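Subject: Re: [flendilby-friends] Sponsor a room: the wording for businesses

Hello all,
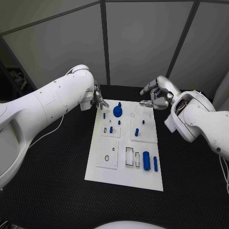
Thank you, Yannick, for sending the draft so early. I read it two times yesterday evening and I have a few remarks. Please forgive me if some of them are only a question of my English.

Yannick Royer wrote:
> Here is the page as it stands. The idea is that a business pays for
> one room in the Flendilby house and gets its name on a small plaque
> by the door. I put the levels at $100 and $200 a month. Lamisi thinks
> we should offer a work day to the staff also at the lower level.
> Can everyone look before the October meeting? I would like to send
> it to Pakzad and Weline first, they have both asked.
>
> Yannick

First, the plaque. We have 19 rooms, but the families are living in them, and I am not comfortable with a company name beside the door of somebody's bedroom. When my wife and I stayed in such a house, many years ago, there was a sign of a bank above our kitchen and the children asked every visitor about it. Could we put all the names together on one board in the entrance hall? I asked Ghazal Ahmadpour and she has the same opinion.

Second, I agree with Lamisi about the work day. Small shops in our neighbourhood can give $100, and they are often the ones who come with a ladder and paint. But please write clearly that lunch is not included. Last spring there was a misunderstanding and Arash had to drive for sandwiches.

Third, the sentence "your gift houses a family" is too strong in my view. $200 does not cover the rent of one room, it covers the heating and a part of the repairs. I would write "your gift helps to keep a room warm and in good repair". It is less beautiful, I know.

A small thing: in the second paragraph it says "Nisuslow Street centre" and in the last one "Nisuslow Centre". Which is the correct name? On the letter from the city it is the first.

Arash Nouri offered to colour the leaflet in the same green as the sign at the gate. He needs the final text one week before printing, so I propose that we close the remarks at the meeting and don't open them again by e-mail.

I can telephone Weline myself if you like, I know the lady in the office there. For Pakzad I have no contact.

With kind regards,
Manouchehr Nazari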